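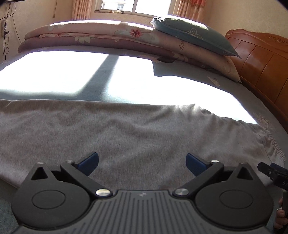 Figure 1. Gray knit sweater, laid flat on a bed.

Drying Time and Dimensional Change in Household Knitwear
Adanech Moges
Supervisor: Grigoris Psarras

1. Background
Care advice for knitted garments usually says to dry them flat. The local leaflet, issued by the Pludbridge textile school in 1970 and still handed out, gives no measurements in support. This project compared flat drying with line drying.

2. Method
Swatches were knitted in Bota yarn on a single machine, washed at low heat in 600 ml of water per swatch, and spun once. Half were laid on mesh and half were hung from two pegs. A 200 g weight was clipped to a third set, also hung, to stand in for the pull of wet sleeves. Length and width were measured before washing and after 44 hours in the Wubshet room.

3. Results
Hung swatches grew in length and lost width. The weighted set changed most. Flat swatches stayed within the error of the ruler, except along the cast-off edge, where some curling made the reading unreliable.

4. Limitations
Room humidity was not logged in October. Only plain stitch was tested, and ribbed fabric would probably recover differently. The Ledis yarn arrived too late to be included.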